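Small parallel gripper from Berska – worth the money?

Boreo
19 January 2019
Hello all. My shop wants to add a gripper set to our tabletop arms, and the Berska kit is on offer until the end of the month. We want to use it for picking books and thin cartons for a small lending library. I asked for a trial at Zerevley before we pay. I would like to hear from people who have used it longer than me.
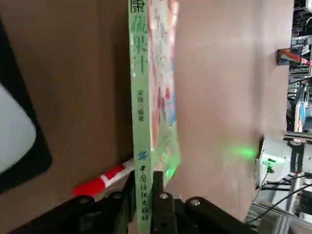
The fingers are my first concern. They come without rubber, and the seller told me that pads cost extra. With a slim paperback they clamp low, near the bottom of the spine, and the book stands upright between them, so thin items are possible. I still don't know how it will be with a heavy hardcover, and the manual says nothing on this.

kettle_and_wire
We bought 2 of them in June. The grip is fine. The screws are not – I have to tighten them every week or the linkage starts to rattle. Support answered after five days and told me to use thread glue, which should be in the box in my opinion.

Vaughn Castellanos
Every week is strange. We run ours on nearly 60 picks an hour and I check the screws once in a month. Maybe you close it with too much force? The default setting is too high for paper anyway. Put it down to level 3 and try again.

kettle_and_wire
It was on level 3 from the first day. I am not a beginner.

Vaughn Castellanos
Sorry, I did not want to offend. Then I would ask for an exchange.

Boreo
Thank you both. My second question is about flat boxes. The sales page shows only cubes, and our cartons lie flat on the table most of the time.

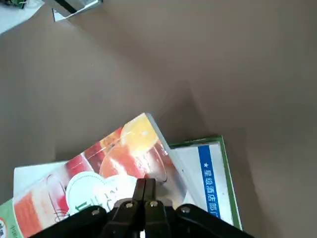
For this kind of work the opening width matters more to me than the force. If the box is wider than the opening, the arm has to take it by the thin side, and then the angle of the wrist must be right. The software in the kit has no help for this. I had to type the angles by hand and it took me the whole morning.

Harriet Boateng
I returned mine for exactly this reason. The Strickland one costs more but it opens wider, and you can turn the wrist from the same menu. I don't agree that Berska is good value if you must write half of the software alone.

Vaughn Castellanos
For books it is still good value. Not everybody needs wide boxes. How much room do you have, Boreo?

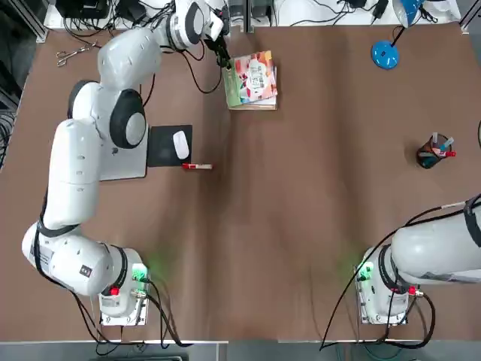
Room is the smaller problem for us. Each arm needs its own mounting plate, and the cables need a free path. Ours go over the tabletop in long loops, and I would like to have clips for them in the kit. With a laptop, a mouse pad and a desk lamp on the same table as two arms, you must plan where the elbow will go. I will ask the seller about the clips and the pads in one letter.

Harriet Boateng
Ask also who pays the return shipping. I paid it.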